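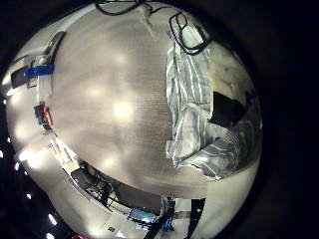

19 de marzo. Cuaderno del taller de cartas, Stamen. Rehecho el cálculo del ingreso del Sol en Aries con las tablas Stolov; la diferencia con las de Gebretsadik es de 2 minutos de arco en la Luna y nada en los lentos. Un gris de textura fina, con brillos redondos y difusos; al lado, telas de rayas grises y blancas.

Imprimir | Enviar por correo electrónico

Pendiente: casas para Clelberg – la cúspide 8 sale corrida 3 grados, revisar la latitud. La carta de mayo lleva ya más de 800 palabras y falta Saturno. No tocar los orbes hasta cerrar eso.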